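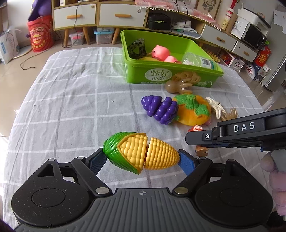

Does rubbing compound bring back a chalky fiberglass fender?

It depends how much gelcoat is left, and on a car that has sat outside since its first owner, there may be very little. Compound cuts. If the shine comes up and then you see a darker, greenish patch with a weave to it, stop, you're into the glass.

Every swap meet has a man with a bottle who will tell you otherwise. I tried the Kutex restorer on a door skin from my Stakness kit coupe. It looked terrific for 2 weeks. Then it looked like a door skin that had been wiped with oil.

What I'd do with a tired panel:

Wash it twice with dish soap, rinse, and let it dry overnight. Wax remover comes after the soap.

Tape off a square in a spot that won't show and work only that. Go by hand. A buffer on a body edge will go through before you hear the sound change, whatever the Camenzind leaflet says about low speed.

Tap along any star cracks with a coin. A dull note means the layers have let go, and no filler is going to hold there. Grind it back and lay new mat.

Don't trust resin that has been open since last February. Sevim Saraç swears hers is fine after almost 30 months in the cellar, and maybe it is. I mix a spoonful in a paper cup first and wait. Keep the shop at 70 degrees while it sets, and wear a real respirator when you sand, a paper mask won't do.

As for the "miracle" Skornska wipes, Shanti Gautam paid 20 dollars for a tub and uses them on her lawn chairs. She says the chairs look good. I haven't seen the chairs — and I still wouldn't put them near a hood.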